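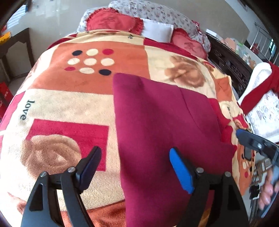 Folding clothes by hand-held gripper is slow going at first, and I've picked up a few habits doing it for Zirkport that I wish I'd had in June. My favorite is about where to work. A bed is fine, even with a busy blanket on it, as long as the thing you're folding is one plain color. Maroon cloth on cream and salmon squares, with brown roses all over, still stands out nicely! I wouldn't put a flowery pillowcase on there, though (I tried, and even I lost the corners).

Open the fingers wide before you come down on the cloth, one finger on each side, then squeeze slowly. If you pinch fast you grab the blanket too, and fleece does not like to let go. A seam makes a great guide, so I pick one and line up with it every time.

With two grippers, let one hold still while the other moves. I used to swing both at once and got a lovely knot.

Pull the blanket tight between takes, and wipe the pads with a damp cloth when they get linty. Mine start slipping somewhere past 200 folds. Oh, and if you fumble one, start that fold over from the beginning! I kept 2 bad ones in my first batch and Fernar sent the whole lot back.

Next up, socks.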